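I have fallen completely in love with corrugated hose. There, I've said it. My neighbour Jurgita came over for a cuppa in May, found me on the laundry floor surrounded by offcuts, and asked if I was feeling all right. I was feeling fantastic!

It started with the washing machine. The drain hose had been sagging behind the tub for as long as we've lived in this place, and every so often a sour little smell would drift up the hallway. I'd scrubbed the seal, run the hot cycle, wiped out the detergent drawer with an old toothbrush. No change. Then Taner (my brother-in-law, and a very patient man) pulled the machine out and pointed at the hose, which dipped nearly to the floor, went up, and dipped again. Water was sitting in both dips. Lovely.

So off I went to Jadeck, the plumbing supplies place out past the roundabout, meaning to buy one hose. I came home with a length of the grey ribbed stuff off the roll, a couple of clips and a bag of shorter bits the fellow at the counter let me have for next to nothing. If you've never had a proper look at the offcuts bin at a plumbing supplier, go. Take an hour.

What I love about the corrugated kind is how it bends. Smooth hose fights you and then kinks, usually right where you can't get a hand in, but the ribs let it go round a corner and stay open all the way. You do give up a bit on the inside, where lint can catch in the grooves, so I rinse ours through when I do the filter. And it cuts beautifully! Find a valley between two ribs, run a sharp blade round it slowly and you get a nice square end. My first few were shocking – I went at them with the kitchen scissors – but by the end of the afternoon I was quite proud of myself.
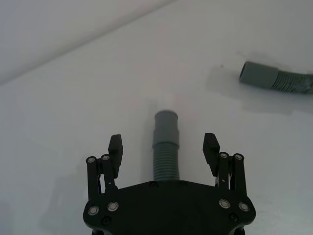

The new drain run took me 2 goes. On the first I cut it too short, even though I'd measured, as I forgot the machine has to come forward for cleaning. On the second I left a generous bit extra and clipped it high on the wall, so it goes up in one sweep and over into the tub. Some 60 centimetres of the old one went straight in the bin and I did not keep it for sentimental reasons.

Then there were the leftovers, and this is where Jurgita found me. A short piece slit down one side makes a brilliant sleeve for the saw blade in the shed. Another went over the handle of the mop bucket, where the wire used to dig into my fingers. I've got one round the young lemon tree where the tie was rubbing the bark, and a whole row of little ones holding extension cords in tidy coils. Taner has asked for a few for his ute. I'm thinking about it.

The laundry smells of nothing at all now, and I keep opening the door to check. Next up is the hose under the kitchen sink, which has a very suspicious bend in it and a bottle of vinegar wedged underneath. I'll need to clear out that cupboard first, so don't hold your breath.

If you've got a good use for a piece about as long as your hand, please tell me, I still have a bagful.

Last updated: May

9 comments
2 shares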